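Glass lid keeps slipping out of hand-held grippers

Posted by penrystudent in Student Projects

Our class project at Penry is a kitchen task recorded with a pair of hand-held grippers. The person takes the lid off a slow cooker, adds corn from a plate and puts the lid back. We have 119 takes and had to throw out 23 because the lid turned or dropped. Should we grip the knob or the rim?
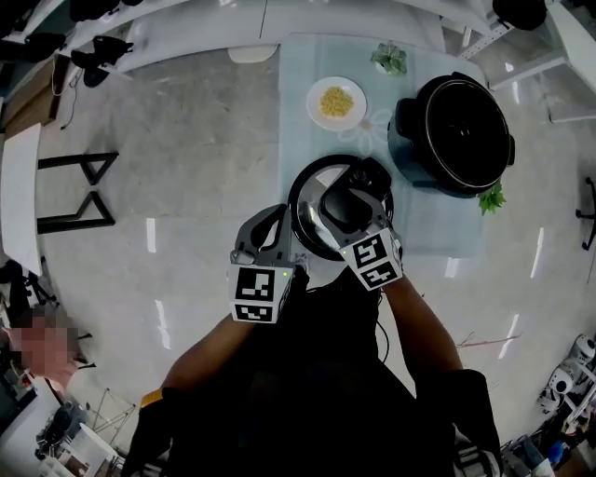
Right gripper on the lid knob, left one near the rim.

We have to hand in the recordings in August.

bristau_lab
Knob with one hand, and let the other just touch the rim so the lid can't swing. Close the fingers as low on the knob as you can. We put thin rubber tape on ours and lost far fewer takes. Also check that the markers stay in view when you tilt your wrists, or the tracking will jump.

ernura16
Use a lighter lid.

grornmont_club
Don't delete the 23. Our teacher wanted the failed ones kept in a separate folder with a note on each. Slow down on the lift too.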